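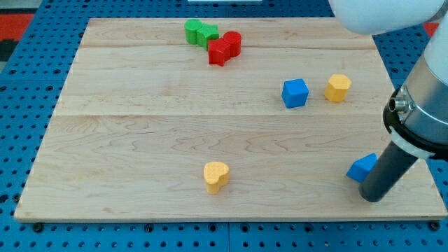
Colored blocks and an arm on the maple test board, Tirkonow lab

About Tirkonow

Tirkonow writes planning and perception software for robot arms. Vasanthi Shenoy started the company with a motion planner called Premel, and it is still our main product. Premel takes a goal and works out a path that keeps the arm clear of everything else on the table. Celel, our perception package, finds the parts and passes their positions to the planner.

We are a team of 15. Every release runs through 2,000 simulated tasks, then goes to the bench. Our next release is planned for February.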